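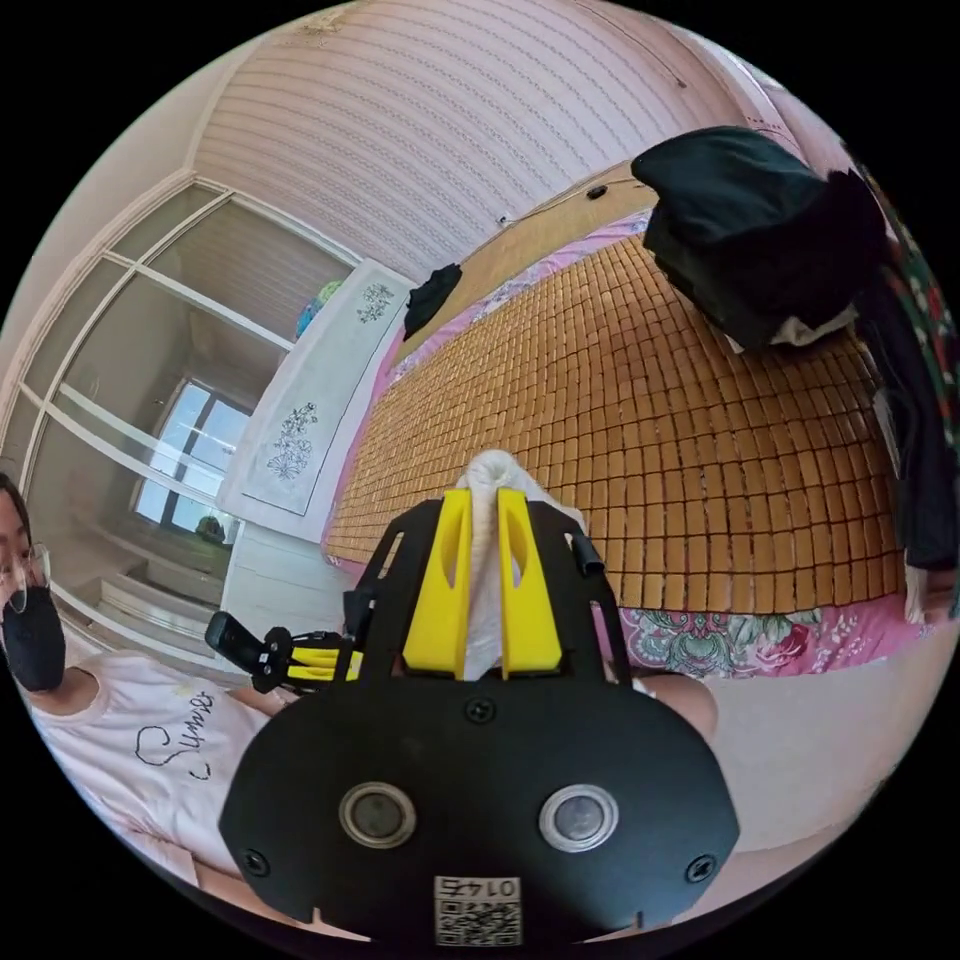

Speaker notes – "Washing less, washing better"
Rulelley library, evening talk, 33 minutes and then questions

Opening. Say good evening, thank Lingyun Gu for the invitation. Ask who has washed something today. Wait for the hands.

Slide 2. My grandmother in Sasgate washed every second week. The water was carried from the well, so a shirt was worn until it was dirty. Speak slowly here, last time I was too quick.

Slide 3. The survey from Skornura. We asked 87 households what they do with a shirt after one day. Most of them put it in the wash without looking at it. Oddur Frandsen made the chart – mention him.

Slide 4. Temperature. For normal clothes 30 degrees is enough. Towels and kitchen cloths are another matter, they should go hotter. Somebody will ask about babies. Say: follow the label, and ask the nurse if you are worried.

Slide 5. Softener. I do not use it on towels, they take up less water afterwards. If there is time, tell the story of Ragnvald and the wool blanket. If not, go directly to drying.

Slide 6. Drying. Shake each piece before you hang it. Leave space between.

Questions. Leaflets are by the door, we printed 300. Remember to give back the microphone to Yuzhen.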